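Blocks, a Bin and a Second-Hand Arm: An Afternoon in the Durau Shed 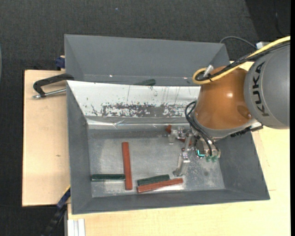
Branwen Wogan reckons the hardest part was getting the thing through the side door. Everyone who joins the Durau workshop hears that story within the first cup of tea, and she tells it well, with her hands held apart to show how little room they had. She also says she'd do it again tomorrow, though her back might have another view.

I'd come out in March to talk about the bin-picking build, which the members have been calling Zekau for so long that none of them can agree who came up with it. The idea is easy enough to say. You tip some wooden blocks into a metal bin, any old way, and the arm has to pick them out one after another without a person telling it where they are. Branwen put the kettle on and warned me that saying it was the last easy part.

"My brother-in-law asked why we didn't just line the blocks up for it," she said. "And look, it's a fair question! But if you line them up you've already done the job yourself. All the arm's doing then is carrying."

The KUKA came second-hand, paid for with 2,000 dollars out of the kitty and a good deal of begging. It had no gripper, so Bahman Fallahi took that on, and he's been rebuilding one on and off ever since. He is a quiet man until you ask about fingers, and then you'd best find a stool. The first pair he made were too fat. They'd come down beside a block and shove its neighbour up the wall of the bin, and by the time the arm closed there'd be nothing where the camera had said there was something.

"Thin is good for getting in between," he told me, "but thin bends. So you make it stiffer, and now it's heavy, and now the wrist is complaining. I went round that circle for 3 months. My wife could draw you the circle."

The fingers on it now are metal, and he's happy with them in the way people are happy with a ute that starts most mornings. What he'd like next is a bit of give in the mount, so that touching the floor of the bin isn't such an event. He has a bracket half drawn on the back of an electricity bill (he did show me, and I nodded as though I followed it).

The bin has opinions of its own. It's sheet metal with sloping sides, and the slopes were Branwen's idea, the thinking being that anything dropped near the edge would slide back to the middle where the arm could get at it. Mostly it does. The blocks that don't are the ones everybody remembers, leaning on the slope or jammed up by the back wall where there's hardly room for a finger behind them.

They fixed it to the table with clamps early on, meaning to bolt it down properly once they'd settled on the spot. They haven't settled on the spot. "Every time we're about to drill, somebody wants it moved over a smidge," Branwen said. "If the bin shifts, the arm doesn't know it's shifted. It'll go very confidently to where the bin used to be. So before we run anything, I go round and do up every clamp, and then Bahman goes round and does them up again, and we pretend we didn't see each other."

Hiyori Hattori looks after the software side, mostly in the evenings after her own work's finished. She chose red and green blocks at the start for the simple reason that she wanted to see from across the room which one the arm had gone for. Two blocks of the same colour touching each other are still her particular headache, as the program is inclined to see one long block with a bend in it and aim for the join.

"It's a very reasonable mistake," she said, rather fondly. "I've made it myself at the end of a long night. I just don't then put a robot through the middle of it."

Her measure of a good evening is 10 picks in a row with no one touching anything. They got to 6 in summer, and there was cake. I asked whether the next run felt close, and she and Bahman looked at each other for a while - the way my parents used to when we asked if we were nearly there.

Before I left, Branwen walked me out past the timber rack, still talking, mainly about cable ties. She'd like a cover over the cables at the wrist before winter. She'd also like someone handy with a welder, if any reader knows one, and they needn't know a thing about robots.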